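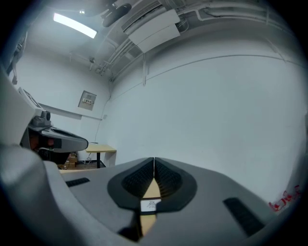

Has anyone else had a takedown notice from Grallura over a manual? I host scans of old service manuals for Nulten amplifiers, and on April 9, 2025 my host forwarded a copyright complaint covering 70 files. Most of my own parts get a small white paper tag like the one in the photo, and every scan has a matching entry with the date and source. The complaint lists URLs only. No proof they own anything.

pkessler
Did Nulten ever sign the rights over? Grallura may just be an agent. Ask the host for the full notice.

tapeloop70
Nulten went under years ago. I'd ignore it.

pkessler
Don't ignore it. The host will pull the files, and after 3 complaints most of them close the account. Out of business doesn't mean out of copyright.

tapeloop70
Who is going to sue over a manual for an amp you can't buy?

Ayala
Someone bought the name. I got the same letter last August and sent a counter-notice. Files went back up and I heard nothing more. I'm in the US though, your host may work differently.

skondthorpe_hifi
Disagree with the counter-notice unless you are sure. You sign it under penalty of perjury. "I think the company is dead" won't cover you.

OP
Host is in the US too. I've asked for the full notice and taken the 70 files down for now. The other scans are still up.

pkessler
Good. Post the wording when you get it, minus your address.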